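How Do Seahorses Live?

Seahorses may not look like it, but they are fish.
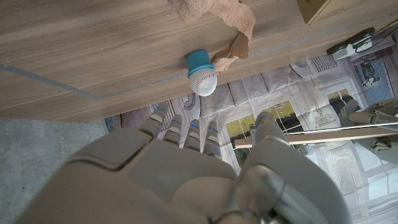
What makes a seahorse a fish?

A seahorse breathes through gills, has fins, and lives in water its whole life. It does not have scales. Its skin is stretched over a set of bony plates that form rings around its body. The plates make it stiff, and few animals like to eat something so hard and bony.

How does it swim?

Slowly. A seahorse swims upright, pushed along by a small fin on its back. Two tiny fins near its head help it steer. It cannot fight a strong current, so it wraps its tail around sea grass or coral and holds on - the tail works a lot like a monkey's.

What does it eat?

Seahorses eat very small animals, such as tiny shrimp. They have no teeth and no stomach. Food passes through them quickly, so they have to eat many times a day. A seahorse waits until its meal drifts close, then sucks it in through its long snout.

Who has the babies?

The father does. The mother lays her eggs in a pouch on the front of his body. He carries them there until they hatch. In some kinds of seahorse, more than 1,000 babies can come out of one pouch. Other kinds have far fewer. The parents do not look after the young, and most are eaten by other animals before they grow up.

Can it see well?

Yes. Its 2 eyes can move separately, so it can look ahead for food with one and watch behind with the other. Many seahorses can also change color to match the plants around them.

Words to know

Gills - the parts of a fish that take oxygen from water.
Current - water that moves in one direction.
Snout - the long front part of an animal's face.

More to read
Why Do Flatfish Lie on One Side?
Eels and Where They Go
What Is a Coral Reef?
Animals That Change Color
How Sharks Smell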